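The Visit

Rosalie Frei had been a family support worker in Jestton for long enough to know that the kettle went on when she was expected, and the telly went off when she wasn't.

At the Overgaard flat the kettle was already boiling. So was the father, slightly.

"You'll be wanting to look in the fridge," he said.

"Only if you want to show me."

He showed her. There was milk, there was ham, and there was a lettuce of such health and beauty that it could only have been bought that morning, for her. She wrote down milk and ham. She had stopped writing down lettuces in her second year, when she worked out that the greengrocer in Vutarard Street did his best trade on the days the team went visiting.

The form had 8 pages. Page six asked whether the child had "a settled bedtime, with warmth and predictability". The child in question was six years old, called Mina, and lying under the table being a badger.

"When do you go to bed, Mina?"

"Badgers don't."

"Half seven," said her father.

"Half seven," agreed the badger, with contempt.

Rosalie ticked the box. She had a caseload that had been designed for two people and a supervisor, Toon Vermeulen, who had been designed for something else altogether. Toon believed in outcomes. In May he had sent round a message of more than 600 words on the subject of keeping messages short.

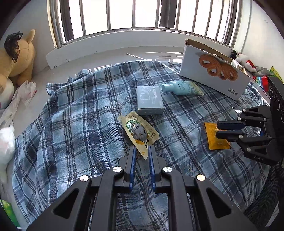
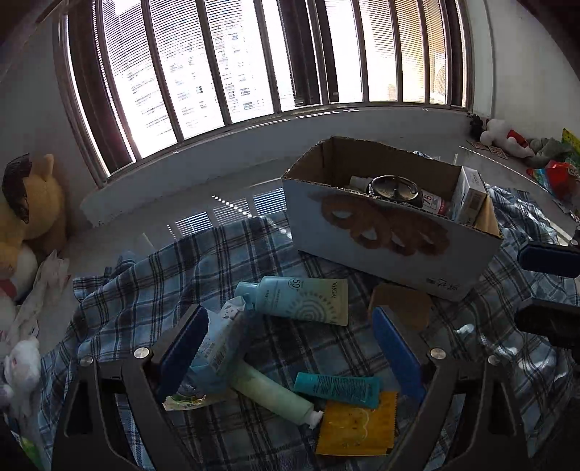 "Does she eat breakfast?" Rosalie asked.

"Every day. Toast."

"He burns it," said the badger.

"I burn it every day," said her father. "Is there a box for that?"

Rosalie looked. Under "routine" there was a line for other comments, and she wrote: toast, daily. It was the truest thing on the form. In January, according to the file, there had been no toast, and a neighbour had rung the Costeline number twice to say the little girl was on the stairs in her socks. He had been asleep, the father had said then. He had been asleep for most of the winter.

A small hand came out from under the table and took a biscuit from Rosalie's saucer. It went back in. After a moment it came out again and returned half.

"She shares," said her father, hopefully. "Is there a box for that?"

"Page four."

Toon rang as she was going down the stairs. He wanted to know if it was a green or an amber, and could she be quick, he had a meeting.

"They've got a lettuce," said Rosalie.

"Is that good?"

She thought of the man standing in the greengrocer's with his change in his hand, choosing it.

"Put green," she said, and went to find her bus.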